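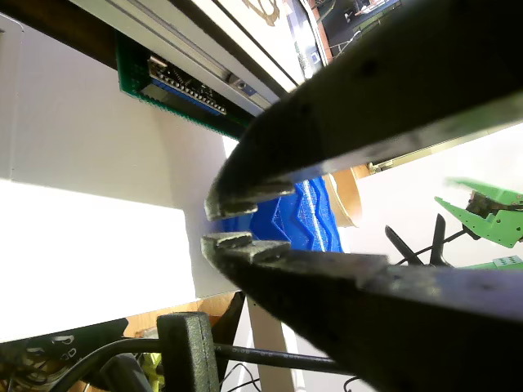 Comparing Two Grippers on One Bench: Final Project Report

Group members: Kulsoom Lodhi, Dennis Rowbotham, Lacey Tunstall
Supervisor: Freya Pearce

1. Introduction

Our project compared two parallel grippers that the teaching lab already owned. One has dark gray fingers and has been used by several years of students before us. The other is the green one, which was put together last spring and had hardly been used. The lab wanted to know which of the two should be used for the first-year pick and place exercise, and whether the gray fingers needed to be replaced before then.

We were asked to keep the setup simple enough that another group could repeat it. Most of our time went into making the two grippers run from the same controller code, and that part is covered in section 3.

2. The grippers

The gray fingers end in blunt, squared tips with a small step in them. The surface is scratched and rubbed down to a lighter gray along the edges. Dennis measured the grip opening before we started and found that the two tips no longer lined up when closed. We left this alone, as the point was to test the gripper in the state students would find it.

The green gripper has angular finger plates. It was designed by an earlier group under the name Plolulico, and we kept that name in our code and in the tables. The gray one is called Ronov in the code, after the folder the old drivers were in.

3. Controller

Both grippers were driven by a small microcontroller module on a green carrier board. We fixed the board under the rail to keep it away from the test objects — Lacey had already knocked it off the table once in the first week.

The old Ronov driver sent a position and then waited 3000 milliseconds, whether or not the fingers had arrived. We replaced the wait with a check on motor current. When the current stayed above a limit for 3 readings in a row, the controller treated the object as gripped and stopped closing. The same check was used for Plolulico with a lower limit.

Finding the limits took longer than we planned. If the limit was too low, friction in the Ronov joint was enough to stop the fingers before they touched anything. If it was too high, the foam object was crushed. Roland Bickerstaff from the electronics lab suggested averaging the readings, and after that change the false stops became rare.

4. Test objects and method

We used 9 objects. Some were ordinary things from the lab, and the rest were printed. The ones that gave the most useful results were the printed pieces with pleated sides, including a bright blue one with a zigzag surface. A ridged object can sit in a finger tip in more than one way, so small errors in position show up quickly.

Each trial had the same steps: close, lift, hold, lower, open. A trial counted as a success if the object stayed in the fingers until the open command. If it turned in the grip but did not fall, we wrote "slip" beside it and still counted it. Over the whole project we logged 1685 trials, split between the two grippers. Trials where the controller lost its connection were thrown out and are not in that number.

5. Results

On flat-sided objects there was little difference between the two. Ronov was slower to settle but dropped very few. On round objects Plolulico was better, and its slips were mostly small.

The pleated pieces went the other way. When a ridge caught on the step in the Ronov tips, the object was held firmly and did not turn. When it missed the step, the object usually rolled out during the lift. Plolulico held the same pieces more loosely but more consistently, with more slips and fewer drops.

6. Problems

The cables were the main source of lost time. They ran across the working area in front of the grippers, and moving an object by hand often pulled one of them. A cable clip on the table edge would fix this.

We also changed the current limit for Plolulico partway through March. The earlier trials with the foam object were repeated, but the others were not.

7. Recommendations

We recommend Plolulico for the first-year exercise. Ronov should be kept for flat objects until new fingers can be printed, and the step in the tip is worth keeping in the new design. The code and the trial log are in the shared project folder, with wiring notes by Kulsoom.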